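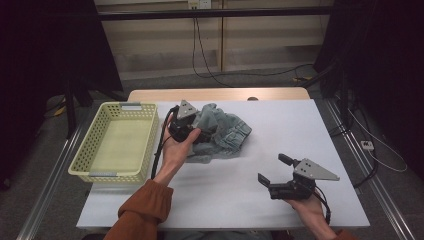 Ha-neul Ham says the first budget was wrong because it was written from a catalogue, and the second one was wrong because it was written from the first.

11/27/21
By the Clirudton Review staff

Ham runs purchasing and planning for the laundry-handling project at Clirudton, where operators use hand-held grippers to fold, sort and move clothes so that the recordings can later be used to train robot arms. The project began with one table. It now has three, and a fourth has been asked for. We met at the Jurkden site to talk about what the equipment costs, what was bought too early and what she would put on the list if she had to start again.

The first request, she said, was for two robot arms. "Everybody assumed that was the start of the project. You want robots to fold clothes, so you buy robots. I had a quote on my desk before I had a desk, more or less."

The arms were put off by a year. What changed the plan was a visit to another group that was collecting everything by hand. "They had people holding the grippers and doing the job themselves. I watched a woman do the same pair of trousers over and over. I thought, we could be doing this next month, and we don't need the arms to do it."

A pair of hand-held grippers from Tromholm came to £800, including cables. Ham bought two pairs, one to use and one to keep on the shelf. The shelf pair was in use within a fortnight.

"I'd buy the spare pair again. I'd buy a spare for the spare. The bodies are fine, they last. It's the cables that go. They get pulled, they get stood on, somebody turns round with one looped over a wrist. I had no line for cables at all in the first budget. They were under 'sundries' with the tea."

Cables now have their own line, and it is reviewed every quarter. She orders them ten at a time. The supplier gives a small discount at that number, though she said the discount was less important than having the box in the building.

The table surfaces were another early mistake. The project started with a dark workbench that was already in the room, and the recordings made on it were poor when the clothes were dark as well. Ham was asked to find money for better lights. She got a white board cut and put it on top of a table instead, which cost a good deal less.

"I'm not an engineer. I asked what the problem was and they said they couldn't see the edges of things. So I asked whether it was the lamp or the bench. It took them an afternoon to find out, and it was the bench."

She has kept to that way of working. Any request over £400 has to come with a sentence saying what has been tried first. She does not want a report. Most of the sentences she gets are short, and one simply read "tape". That request was approved.

Clothing and baskets were not expected to be much of a cost, and on paper they are not. The team buys second-hand garments by weight and plastic baskets from a catering wholesaler. The difficulty is that they need replacing with different ones. "If you only ever have the same shorts, the robot learns those shorts. So the operators want new stock in all the time, different weights, different stuff with pockets and without. It's cheap per item, but it never stops. I moved it from equipment to consumables and then the numbers made sense."

Storage came up as a result. The garments are bagged and labelled, and the bags have filled a cupboard and part of a corridor. Ham has asked for shelving in the next round and has been told to wait until the Kanaujia decision is made.

Kanaujia is the name given to the next stage, in which the recordings will be tried out on real arms. It is the largest single item Ham has had to plan for, and she would not give the total while quotes are still being compared. She was willing to say what was in it.

"The arms are well under half. People don't believe me when I say that. There's the mounting, there's the safety work, there's the electrics, there's a person to look after it. There's the floor. One of the quotes wanted to know what the floor would take, and none of us knew. We had to pay somebody to come and tell us."

Power has been a recurring subject at Jurkden. The room was fitted out as an office, with sockets where an office would want them. When the second table was set up, the team ran it from extension leads. The site manager objected, and Ham agreed with him. Rewiring has been priced and put into the Kanaujia budget, although she would have liked it done earlier and separately.

"It's a building cost. If you put it in the robot budget it makes the robots look expensive, and then somebody cuts the robots. I lost that argument. I'll have it again next year."

I asked how she decides when there is enough data to justify buying the arms. She said that was for the engineers, but that she had asked them for a number so she could plan against it. They gave her 1000 recordings of each task, checked and usable. Almost 400 are finished for the slowest task, which is turning garments the right way out.

"So that tells me when to order. Lead time on the arms is long, and I don't want them sitting in crates under a warranty that's already running. If we get to 1000 in spring, I order in winter. If turning-out stays slow, I order later. It's a delivery schedule, really."

The main cost in the meantime is people. Operators work in short sessions with breaks between them, and there is a second person in the building to check the recordings. Ham said the breaks had been questioned by the finance office. She sent back a log showing how many recordings were thrown away from long sessions and how many from short ones. The breaks stayed.

She has also stopped buying one thing entirely. The team used to pay for outside storage of the recordings by the month, and the bill went up each time a table was added. They bought their own drives in the summer – a large invoice, she said, and an unpopular one. It will have paid for itself by the end of the financial year if the tables keep to their present hours.

For anyone writing a first budget, her advice was mostly about order. Get the hand-held equipment and use it for a month before pricing anything with a motor bigger than your fist. Ask the operators what annoys them, and ask again after they have got used to it, as they stop mentioning things. Put cables on their own line. Find out about the floor.

On suppliers she was careful. Tromholm has been reliable on delivery and slower on repairs, and she now asks every firm how long a repair takes and where the item is sent. "One of them said two weeks and it was two weeks in each direction. You have to ask it properly."

The fourth table is still undecided. The operators want it by the window, where there is more room, and the engineers do not, on account of the daylight. Ham has asked for a price on blackout curtains and another on moving the shelving, if there is any shelving by then. Both are due before the December meeting.

Last updated: December, to correct the order quantity for cables, which is 10 and was first given as a dozen.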